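Rimetell Women Open Home Season With Narrow Win Over Skistusari

Rimetell defeated Skistusari 76-68 in front of 409 spectators in the first home game of the season, and the club is now alone in second place of the table.
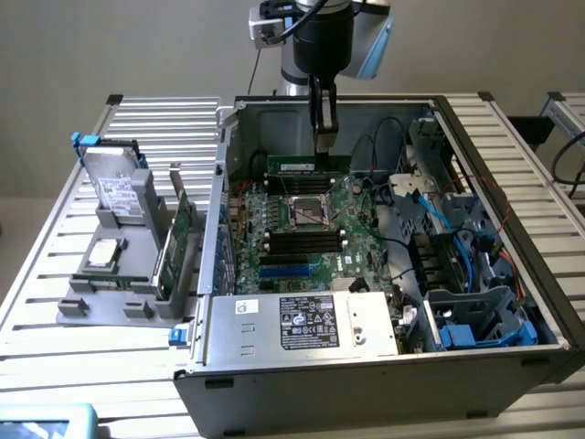 According to Mirjana Dumitrescu, the victory was won in the last quarter, when the team finally stopped losing the ball and took the rebounds under both baskets. She added that the first half was not good enough and that the players know it very well.

Skistusari was leading 41-35 at the break. After the pause Kylie Hinds made three long shots in a row and Rimetell came back to a tie. Aurora Paiva finished the game with 22 points, the best result of the evening, although she sat on the bench with four fouls during a large part of the third quarter.

Coach Hrvoje Stan thanked the supporters and said that the defense must become more patient before the next trip, to Clument.

The game in Clument starts at 7 p.m. The hall there has 600 seats, and 299 tickets are still for sale at the Clument box office. Supporters who wish to travel by the club bus are asked to write their name on the list at the Rimetell office before noon on the day before the game.

Press contact: Haris Grgić, Rimetell Basketball Club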